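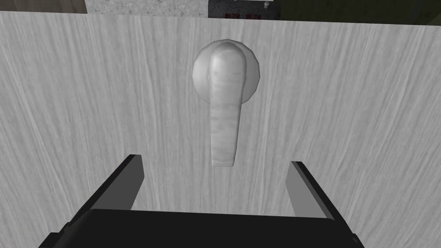

Before you spend money on a robot arm for your workshop, write down the small jobs you want from it. Not "help me in the shop" but "open the cabinet, take the box, put it on the bench." In my planning for the Skurilwood shop I did this in March, and the list changed my budget completely. A door was the hardest line on it. The lever hangs straight down on a flat door, so two open fingers can come from underneath with the lever between them. A round knob would ask for another kind of grip, and maybe for another gripper too. Check your handles first, then the catalog.

Try it on the computer before you buy
I made my first tests in simulation, and I recommend it to everyone with a small budget. The arm from Mollberg that I liked in the beginning could not reach my upper shelf. I learned this for the price of two evenings.

How I divide the money
My limit was 1,000 dollars for everything except the arm. Gripper fingers, mounting plate, cables, a stop button and a small table all come from this sum. People forget the cables. Mine cost 190 dollars, because the table stands far from the wall. Keep 20 percent free for things you will discover later – you will discover them.

Questions for the seller
Ask how wide the fingers open, in inches, and measure your thickest handle. Ask if the finger tips can be changed at home with a normal screwdriver. Grarkix sells spare tips in pairs, Cartwright only as a full set, and this makes a big difference after one year. Ask also how long the software gets updates, and get the answer in writing.

Cheap changes to the room
Sometimes it is better to change the door than the robot. A new lever costs less than a stronger wrist joint. Oil the hinges, and leave free floor where the door swings. I marked this area with painter's tape and moved the trash can out of it.

If you buy used, ask to see the fingers close fully, 2 times, slow and fast. Bring your own piece of wood for the test.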